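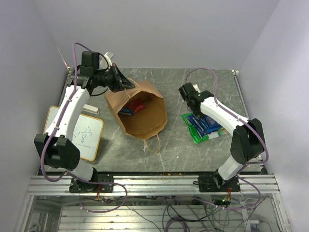
Home / Features / Machines / Subscribe

3 min read

The Orko packing cell failed on a Saturday, at the hands of a bag. Sunee Luangrath had asked it for 2,000 packing cycles and gone to get lunch. The job is the kind you give a bored teenager: one arm holds the rim of a brown paper bag, the other goes down for a bright green snack package and drops it in with the rest. On cycle 1,836 the left gripper closed on the folded edge, reported a firm hold, and kept pulling.

The bag tore. The software, which knew about grip and nothing about paper, logged a success. It logged 7 more before Jintana Phuthong walked by and hit the stop.

The fault was a force limit left over from Riquelme, an earlier project that packed hard plastic tubs. Tubs don't complain. The limit is lower now, and Luangrath eats at her desk.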